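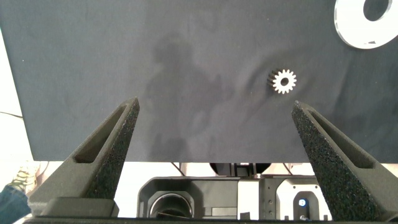

Cell Care Team, Jandwood Automation

We look after the small-parts cells at Jandwood, from the day the arms are bolted down until they are replaced. Our group started as a repair bench for one customer, Ekanitz, which makes timers and dosing pumps and needed help keeping its gear handling arms running. We still do repairs, but most of our hours now go into setup and regular service.

The cell we get asked about most is the gear cell. Its job is to pick a small spur gear off a flat surface and hand it on to the next step without marking the teeth. Our gear cell has logged 2,903 hours on its present set of joints. In that time it has had three sets of fingers and one new wrist cable.

Setting up starts with the work surface. We want it flat, matte and dark enough for a pale gear to stand out. If cloth is used, we pull it straight and check it again after the first hour, because a fold under a gear tips it and changes the height of the pick. Then we set the fingers. Both tips have to be level with each other and open wide enough to clear the gear on either side. We run the arm to a point over the table, open the fingers all the way and look through the wrist camera before any program is loaded.

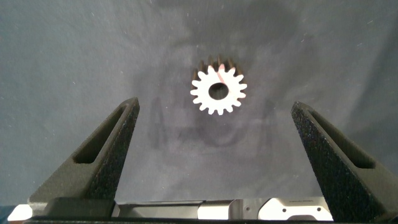
Wrist camera view during finger setup, fingers open and the gear ahead of the tips.

The wrist camera gets its own check. We look for glare on the face of the gear, for shadows across the pick area, and for both fingertips showing at matching heights. If one tip sits lower than the other, we go back to the mounting block at the base of that finger and start over. Lamps are moved before camera settings are touched. We learned that order at the Grandstead plant, where we spent most of a February adjusting exposure on a cell that had a lamp in the wrong place.

Every gear cell gets a full service at 2,592 hours. Between services, the operators wipe the table, look over the finger faces for wear and write down any missed pick in the cell log. A short log entry is fine. The position of the gear and the time of day are the two things we need most.

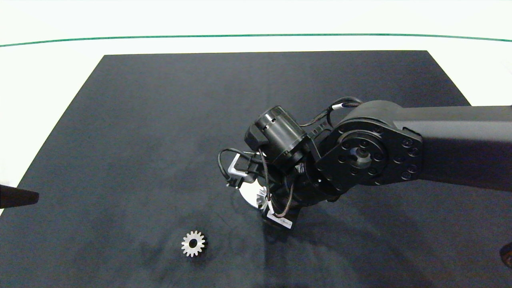
Jandwood Repair Bench

The bench is part of the same team and shares our parts room. It takes in grippers, wrist actuators and cables from our own cells and from customers who bought theirs through Alexiou.

Cables are the most common job. A loop at the wrist needs enough slack for the full turn of the joint, and it has to stay clear of the fingers when they close. We check the loops with the arm standing over the table, then step the wrist through its range by hand at low speed. Bolts on the joint plates are checked at the same visit and marked in the log. Thin wires at the gripper are looked at one by one for rubbed insulation.

We keep 548 part numbers on the shelf, including fingers, brackets and connectors for the older arms. Anything repaired here goes back on an arm and picks gears for a full shift before it is returned.

Customers with a service plan can reach the bench through the number on their cell log. For new cells, please send a drawing of the part and a photo of the table where the arm will stand.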